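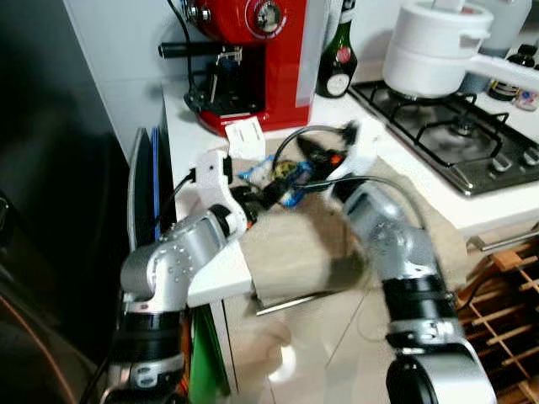
Okay, a few of you asked how the sourdough-and-supper club got going, and I promised I'd write it up properly once the kids were in bed. It's 9 at night, I have tea, let's go. (Long thread, sorry in advance, you know how I am.)

It started because I was lonely, plain and simple. We moved in December, I work from home, and by the end of that first month the person I'd talked to most was the lady at the pharmacy. She's lovely, but she has a line to get through!

So I put a card up in the laundry room. "Soup at my place, bring a bowl." I made enough for 10. Three people came, and one of them had the wrong apartment and was looking for a piano lesson. She stayed for two helpings and she still comes.

Hiyori Onishi was one of the other two, and if you've been following me for a while you already know her as the rice friend. She walked in, tasted my soup, and very kindly asked where I kept the salt. We've been close ever since.
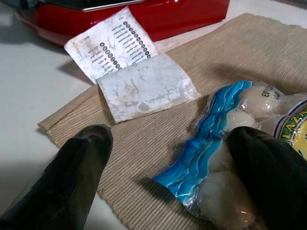
Placemat down, supper soon.

A thing I learned early: don't clean the whole house. I used to scrub for a full day and then be too tired to enjoy anybody. Now I do the bathroom and wipe the table, and the rest of the mess goes in the bedroom with the door shut. People relax so much faster when your place looks lived in.

The other thing is to give folks a job the minute they come in. Shy people especially. Vlastimil Hrnčiar hardly said a word his first two visits, and then I handed him a loaf and a bread knife and out came this whole story about his grandmother's bakery and the goose that guarded the flour. I've heard it four times since and I'd happily hear it again.

Money, because somebody always asks. Our biggest night so far cost me $111, and that was the time I got carried away at the cheese counter. Most nights are way under that. Beans, onions, whatever bread I've got going, and people bring fruit or something fizzy if they can. If they can't, they come anyway, and I mean that.

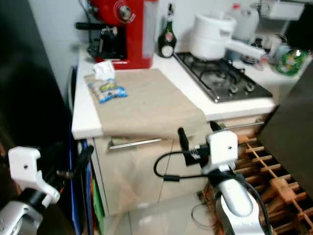
I do want to say something about the end of the evening, which is my favorite part and the part I was worst at. I used to jump up and start on the dishes, and everybody took it as their cue to find their coats. Now I leave it all where it is, the white saucepan can sit on the back burner with its lid on till morning for all I care, and I ask who wants coffee. That's when the good talk happens, with the people who weren't sure they should stay.

Anyway, if you've been thinking about doing this in your own building, put up the card. Soup is fine. I'll post the white bean one tomorrow, Hiyori's version, with the salt.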